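Does the Planner Know the Drawer Is Open?
Project report, Manipulation Software group
Crisanto Yap, Fongchan Phetsri, Jomar Aquino
Advisor: Valeriano Campos

1. What we set out to check

Our project began with a claim we did not fully believe. Palla, the task planner our lab inherited from last year's group, is supposed to track whether a drawer is open or closed and pick the next step from that. The old report calls this "state-aware planning." When we read the code, the state was a single true/false value that got flipped when the pull motion finished. Nothing looked at the drawer. If the fingers slipped off the handle halfway, Palla still wrote down "open" and moved on.

We wanted to know how often that matters, and whether a small vision check could replace the flag.

2. Setup

The test object is a small wooden drawer unit on a white table. Its bar handle is easy to find in the camera view, which probably makes our numbers look better than they should. We logged 390 pull attempts. From the logs we took 1,509 frames, labeled them by hand as open, closed or partly open, and used 1,111 of them for training. The other 398 were kept for testing. All frames from one attempt went into the same set. Our first split did not do this, and we threw out the score it gave us.

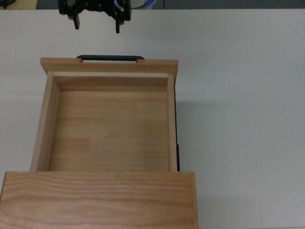 Figure 1. Drawer open and empty, with the gripper above the handle.

Frames like Figure 1 are the easy kind. The drawer floor is in plain view and so is the handle. Partly open drawers are where the labels get shaky. Jomar and Fongchan disagreed on many of them, and Jayson Abella, who was not on the project, broke the ties. A classifier trained on those labels inherits the argument.

3. What we found

The check caught most of the failed pulls that Palla had marked as done. It also called some open drawers closed, mainly when the gripper covered the front panel. Palla then tried to pull a drawer that was already out. We count this as a new bug that we added.

Averaging the answer over 2 frames helped a little. Moving the arm clear before checking helped more, but it slows each attempt, and a flag with a position check from the arm might do nearly as well for less work. We ran out of time to test that properly, so we can't say vision was the right choice.

4. Left to do

Run the position check on the same logs. Try a second drawer unit with a different handle. Rename the flag in Palla to "pull_finished", as that is all it records.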